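Lists > Zamberg Women's Basketball > October threads > Re: Grivo tournament and who is coaching the second squad

From: Eun-ji Byun
To: Zamberg Women's Basketball list
Date: 10/10/2022
Subject: Re: Grivo tournament and who is coaching the second squad

Nafula Magesa wrote:

> Hi all, two things before I forget. Grivo has moved their tournament
> to the last weekend of October and they want to know if we're sending
> one squad or two. I told them I'd ask. Also, if we do send two, who
> coaches the second one? I can't be on both benches, and last year
> when the games overlapped I was running between gyms in my socks
> for part of it.
>
> Second thing, are we keeping the zone? I know some of you hate it.
> Bedside shot us right out of it in the second half and I've been
> going back and forth ever since.
>
> Nafula

Two squads! Please, two squads. I've been waiting for somebody to ask and I'm so glad it was you.

We have enough players for it now. There are 26 names on the signup sheet, and even if a few drop off with work and kids and the usual October colds we can still fill two benches and have people to sub. Last year we took one team and half of us got four minutes a game, which is a long drive for four minutes. I'd much rather play a whole tournament and lose a couple than sit and watch us win by a lot.

I'll coach the second one. I've been wanting to try it since the spring and my knee won't let me play back-to-back games anyway, so I may as well be standing there with a clipboard. I did assist with the middle school girls at Cha for 2 seasons and I still have all my notes, including a press break that eleven-year-olds could run, so I think we'll manage.

About the knee, thanks to everyone who wrote. It's coming along really well. I'm on the bike most mornings now and doing the band exercises at night in front of the TV.

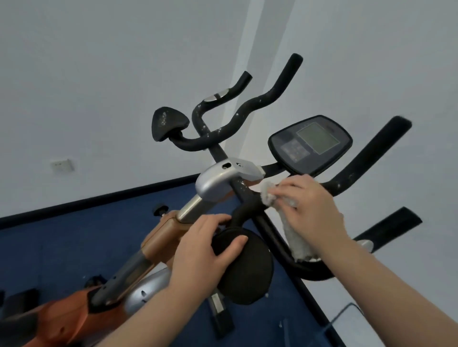

Wiping down the exercise bike

I'm cleared for half-court and light shooting, no jumping yet. So if you see me at practice hanging around the elbow and passing a lot, that's the reason, and I intend to become extremely good at the high post out of it.

Now the zone. I'm going to stick up for it! Bedside beat us in that second half, yes, but go back and look at where the shots came from. I went through my scorebook last night and they made 5 threes after the break, nearly all from the same corner, and every time it was our back wing staying home on a cutter who wasn't a threat. We can fix that in one practice. If the ball goes to the corner, the wing goes all the way out and the middle slides down behind her – that's the whole change. What I liked about that game was the first half, when they couldn't get anything inside and started throwing it over the top out of plain frustration. We had our hands on everything.
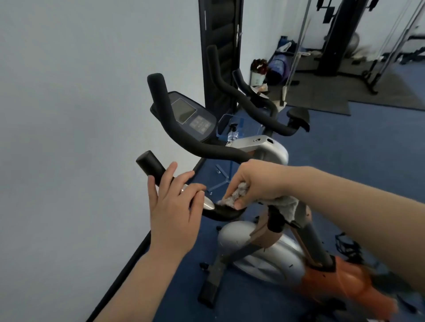 I'd also like us to have a man look ready so we can switch out of it after a timeout. Nothing fancy, just pick up your girl and talk. The talking is where we fall down. We are the chattiest group of women I have ever met until somebody sets a screen, and then it's a library in there.

For splitting the squads, my suggestion is that we don't do an A and a B. Nafula and I can sit down and divide it so each team has a couple of ball handlers and at least one person over six feet (or close enough, with the right shoes). If you carpool with someone or need to be on the same team for child care, write to me off-list and I'll do what I can. If you'd strongly prefer one coach over the other, tell us that too, I promise not to sulk.

Schedule question for Nafula: did Grivo say if both our squads would be in the same pool? It'd be a shame to drive all that way and play each other in the first game. Although I would love to beat you, so maybe don't push them too hard on it.

Uniforms, we have one full set of the green ones and most of the white. Number 12 in white is missing again. Check your trunks, check your laundry room, check your daughter's closet.

I can open the gym an hour early for the next two practices for anyone who wants to work on corner closeouts. Bring water and a dark shirt and a light shirt.

So excited about this – see you all on the floor,

Eun-ji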